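About Ganwood Business School

Ganwood Business School prepares adult students for careers in office administration, bookkeeping, and records management. The school occupies two floors of the former Girner Building and enrolls 322 students in its day and evening divisions.

Founded by Pascual Valdebenito as a typing and shorthand academy, the school adopted its present name when it merged with the Ogundipe Evening Institute. Mr. Valdebenito remains chair of the Board of Governors.

Certificate programs require 448 hours of instruction, including a placement with a local employer. Classes are taught in English, and tutoring is available in Spanish.

Office furniture and a gray cloth
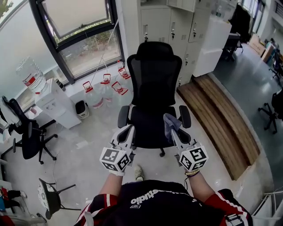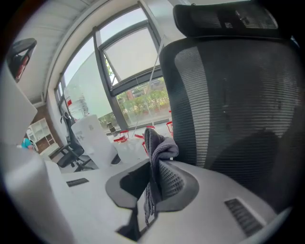
The Gerkton Fund awards tuition grants each June to students returning to work after an absence. Applications are accepted at the Registrar's Office, Room 200, until 4 p.m. Transcripts for former students of the Evening Institute are held at the same office.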